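About Hikdale

Hikdale takes back the things people buy and then decide they can't live with. If you have ever mailed a sweater to an online store and wondered where it went, there is a fair chance it went to us in Merbridge, where somebody shook it out, checked the seams, folded it better than you did and sent it on.

We started in 2010 with 2 tables and a borrowed van. The van went back. The tables are still here, and Zuleica Leite, our operations manager, will not hear a word against them.

What we do

Clothes, bedding, luggage, toys and small household goods come in. We open them, decide whether they are fit to sell again, and sort them into resale, repair, donation or recycling. Repair happens upstairs. Recycling is picked up by Ifans, the firm across the road, who have been very patient with us about zippers.

None of this is glamorous. A return can be a perfectly good coat, or it can be a perfectly good coat with half a sandwich in the pocket, and the person at the table has to be ready for both.

The robots

Most visitors want to hear about these, so we may as well get it over with. In November we put in our first sorting arm. It has a proper model number, but the evening shift named it Tuna and the name has spread to the maintenance log. Tuna moves sealed boxes from the belt to the right cage, over 901 of them on a good day, and it does this without asking what's for lunch.

Boxes are easy, though. Boxes have corners. Loose goods are a different job, and we are working on that one by having our own people do the picking up, using hand-held grippers with two fingers, so that a machine can later learn from the way they did it. It's slow work and the first week felt a little like trying to eat soup with salad tongs. People got good at it faster than we planned for, and a few of them are now unbearable at arcade claw machines.

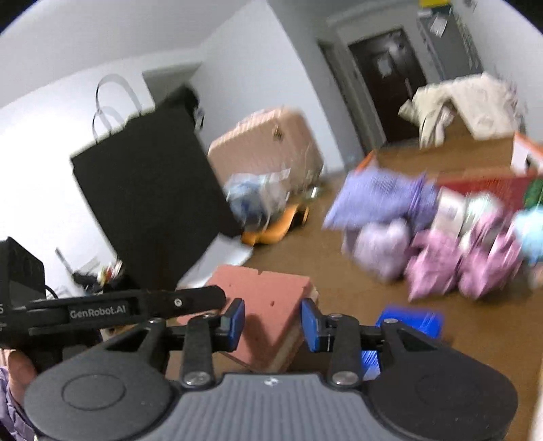

Did anyone lose their job when the arm came in?

Everyone who worked the belt still works at Hikdale. Of the 10 people on that line, seven moved to inspection or repair and three stayed to run the arm, which needs more running than the brochure let on.

That doesn't mean nothing changed. The belt was dull, but you could talk while you did it, and some of our best arguments took place there. Inspection is quieter and harder on the eyes. We moved the breaks closer together after people told us the afternoons dragged, and we raised the pay for inspection to match what it asks of you. Sore shoulders are down. Complaints about the chairs are up - people sit now, and they have opinions.

How we decide these things

Arwel Sayce, who founded the company, has a rule that no machine gets bought until the people who would work beside it have tried it for a full shift. Two machines have been sent home under this rule. One of them was very expensive and Arwel had already told his mother about it.

People who work with the grippers are paid their normal rate for it and can go back to their regular station whenever they like. They also get a say in which goods we try next. Duvets have been proposed several times, always by someone who was not going to be the one lifting them.

Visiting us

We like visitors, within reason. Schools and local businesses can ask for a tour through the front office. Wear flat shoes, and please don't wave at Tuna. It can't see you, and the evening shift thinks it's funny to tell people that it can.

Page last updated Feb 21, 2020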